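About Rindside

Wednesday, January 1, 2020
By Muireann Daly

Rindside sells paper cups to cafés, church halls, offices and anyone else who gets through a lot of them. We started because I was running a tea counter and was tired of cups that went soft before the tea was finished. I had been told each batch was "premium". I still don't know what that meant, and you won't find the word on our price list.

We are a small firm and we work out of two units at Murkia. One is full of boxes. The other has the desks, the kettle and the table where we try things out before we agree to sell them.

What we sell

Plain single-wall cups, ribbed cups, printed cups and the lids to go with them. The smallest order is 200. We used to ask for 600, as most of our rivals did, until a customer pointed out that she had nowhere to keep them. She was right. Prices include delivery, and the price you see in February is the one you saw in January unless we have written to you first.

What we don't claim

I am wary of green promises in this trade. A paper cup usually has a lining, and whether it gets recycled depends on where you live and who empties the bin. If you can wash up, buy mugs. We have lost orders by saying so on the phone, and will probably lose a few more.

I am also doubtful about ribbed walls, or at least about what gets said for them. Suppliers tell us they keep fingers cool. Some do — others seem to be there mostly for looks. We ask for a full sleeve of every new line and drink from it for a week. Out of 19 lines offered to us under the Vitum name, we took four.

How we check a cup

It is not a laboratory and we don't pretend it is. The steps are the same each time:

1. Fill with boiling water, put the lid on, leave for an hour, then look at the base and the seam.

2. Carry it the length of the unit and back. Cronin Street has speed bumps, so anything that passes goes out in the van as well.

3. Stack them and pull them apart again. Cups that cling together are a misery in a queue, and no brochure mentions it. We stand a tall stack on the table and let it lean if it wants to, because that is how it will live on your counter. White ribbed cups get the most of this, as the rims are where they tend to catch.

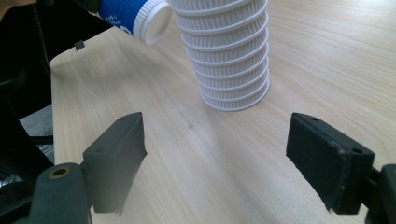
Who buys from us

At the last tally we had 289 regular customers. Most came because somebody else complained about their old cups within earshot. We don't print testimonials, as I never believe other people's.

If you want samples, ask for two or three kinds and try them with your own tea before you order anything.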